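Cutting and Gluing Craft Foam: Shop Notes
By Koen Desmet

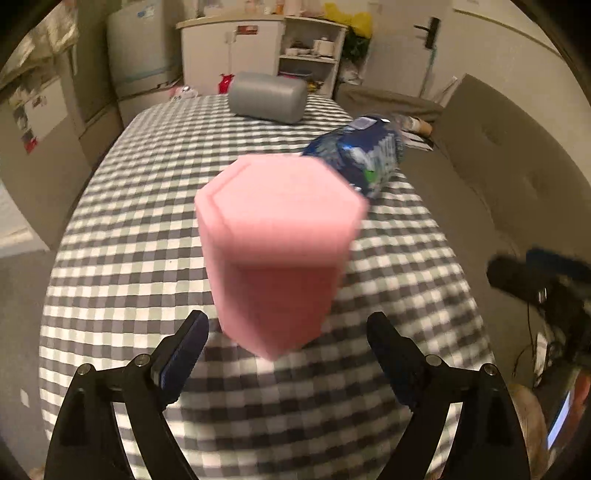 Closed-cell foam cuts cleanly only with a fresh edge. Use a snap-off knife with the blade extended past the full thickness of the block, and make three light passes before the final one. A dull blade drags the cells and leaves a torn wall that no amount of sanding will hide. For straight-sided shapes, such as the pink hexagonal prism, cut every side face against a steel square and check the top face again before gluing. A checked cloth under the work makes a rough guide for lining up parallel faces, but cut on a mat.

Marking
Ballpoint ink bleeds through pale foam within a day. Use a hard pencil or a silver gel pen. Mark both ends of the block and join the marks down the sides.

Hot wire
Set the wire to the lowest heat that still moves through the block under its own weight. Too much heat widens the cut and rounds the corners. Open a window. Never hot-wire PVC foam; check the supplier's sheet if the type is unknown.

Glue
Solvent contact cement dissolves polystyrene. Use a water-based type for that and keep the solvent type for EVA. Coat both faces thinly and wait until the film no longer strings when touched. EVA parts bond on contact and cannot be shifted, so line up one edge first and roll the rest down.

Sanding
Start at 100 grit on a flat block and finish at 220 or finer. EVA can be sealed afterward with a heat gun held 3 inches off and kept moving. Do not use the gun on polystyrene.

Storage
Stand sheets on edge, out of sun. Foam left under a clamp over the weekend keeps the dent. Shallow dents in EVA usually lift with a little warm air. Offcuts under an inch go in the jar by the bench; they make good glue spreaders.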